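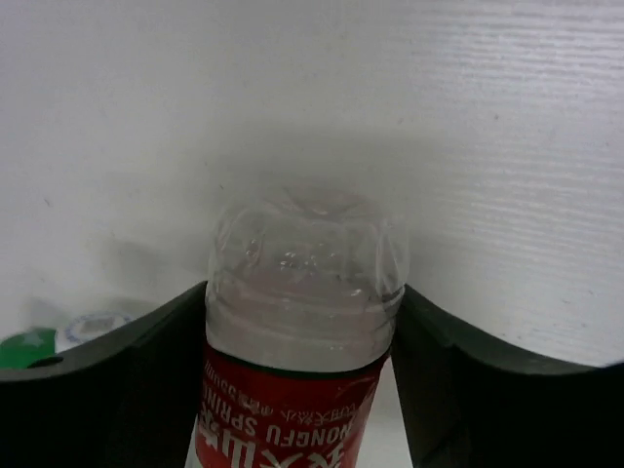 Anqi Fan

Hello, and welcome to Poreck! I started this little language school in two rooms above a bicycle shop, with a borrowed whiteboard and a kettle that tripped the fuses whenever the heater was on. We have our own floor now (and better wiring), but the way we teach has hardly changed. We sit people round a table and get them talking.

We teach Mandarin, Portuguese, Polish and English to adults, mostly in the evenings. Classes have no more than 13 people in them. I tried bigger groups in our second year and didn't like it at all — the quiet ones went quieter and the chatty ones had a lovely time — so we went back, and we've stuck to it ever since.

Tyson Lemieux runs the Portuguese side. He came to us as a beginner in my Mandarin class, stayed for three years, and one evening mentioned that he'd trained as a teacher in Lisbon. I offered him a class on the stairs! His Tuesday-style "market stall" lessons, as we call them whatever night they fall on, are still the noisiest thing in the building. Learners haggle over real fruit and take home what they manage to buy.

You don't need to have been good at languages at school. Plenty of our learners weren't, and some of them were told so by people who should have known better. In the first class you'll learn to say your name, ask for someone else's and order a hot drink, and by the end of the first term you'll be telling the table about your weekend, with mistakes, which is fine by us. We do correct people, but we let you get to the end of the sentence first.

We have a lending library too, and I'm very fond of it. It began with 40 of my own paperbacks and there are now more than 2,000 books on the shelves, from picture books to a set of Polish detective novels that are hardly ever in. Anyone enrolled can borrow from it. Please don't worry about the late ones, just bring them back when you find them.

Every August we close the classrooms for a fortnight and run Rindeo, our summer get-together, in the hall next door. There are songs, short plays, a quiz in four languages and far too much food. Last summer 400 people came through the doors and we ran out of chairs before the first song.

If you'd like to try a class, the first one is free. Come up at half past six, any evening in term time, and someone will find you a seat. The door is the green one beside the bakery, and the bell does work, but you have to lean on it.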